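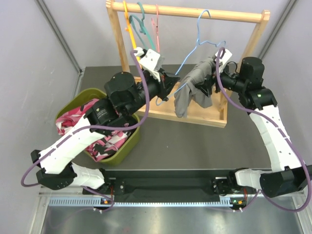

3 min read

Krystyna Jabłońska closed on her first listing at 51, a two-bedroom over a shoe repair shop in Fliltstead. She had been a hospital pharmacist until then. We spoke with her for this month's member profile.

How did you get into real estate?

My husband and I were selling his mother's house and the agent we hired stopped returning calls. I ended up doing most of it myself. I found the surveyor, I got the old permit records out of the town office, I argued with the title company over a driveway easement from the 1960s. When it was done, the buyer's agent, Henryk Kaczmarczyk, asked if I had ever thought about getting a license. I said no. Then I thought about it all winter and signed up for the course.

I kept the pharmacy job for the first year and worked nights there. I would show apartments in the afternoon, sleep a little, and go in at eleven. I don't recommend it. In December I fell asleep in my car outside an open house and Henryk had to knock on the window.

What was that first year like?

Slow. I had two rentals and no sales until the one over the shoe shop. I mailed 500 postcards to the streets near my house and got one call, from a man who wanted to know if I could get his neighbor to trim a hedge. Most of what I learned came from going along on other people's inspections. I asked to carry the ladder.

The commission on that first sale was less than I made in a month at the hospital. I put it into a desk and a year of errors and omissions insurance.

You now run your own office.

Yes, Sowa. There are four of us. Yevdokiia Hladun handles rentals and speaks to many of our clients in Ukrainian. Hubert Adamczyk came over from commercial leasing, and Kacper Kaczorowski started with us last summer right out of school. We closed 26 sales last year, mostly small houses and older condos. For a town this size I am happy with that.

We are on the ground floor at 742 Sterora Avenue. It used to be a travel agency and we kept the counter.

What kind of client do you see most?

People selling a parent's home. That was how I came in, so I suppose word gets passed along. Those sales take longer. There may be three brothers and sisters in different states and one of them has the only key. I try to get everyone on one phone call in the first week and write down who is allowed to sign what. If there is a will in probate, I want to see the paperwork before I talk about a price.

We tell families to leave the house alone until we have walked through it. Some of them spend money on new carpet when there is a good oak floor underneath. Others throw out the furnace manuals and the warranty for the roof, and then the buyer asks for them.

Has anything gone wrong?

Plenty. I lost the Drodora Court building, which would have been our biggest listing. I told the owner what I thought it was worth and another office told him a higher number. It sat for almost 711 days and he sold it for a little under my figure. I called him once during that time to ask how he was, and we still talk. His daughter bought a condo through Kacper.

I also once put the wrong square footage on a listing sheet. I had counted an enclosed porch that had no heat. The buyer caught it before closing and we took the money off the price. I measure everything twice now, and Hubert checks my numbers.

What would you say to someone starting later in life?

Have savings for a year. Pick an office where somebody will let you sit in on their closings. Tell people what you used to do, too. I hid the pharmacy work at first because I thought it made me look like a beginner, and then a retired nurse hired me when she heard about it.

Are you planning to retire?

My husband asks me this as well. I would like to stop working Sunday open houses. Yevdokiia is taking her broker's exam this spring, and if she passes we will talk about her running the rental side as her own department. I have a listing appointment in an hour, so no, not yet.

Krystyna will be at the April 2019 members' breakfast and has offered to answer questions on estate sales. To suggest someone for a future profile, reply to this newsletter with their name and office.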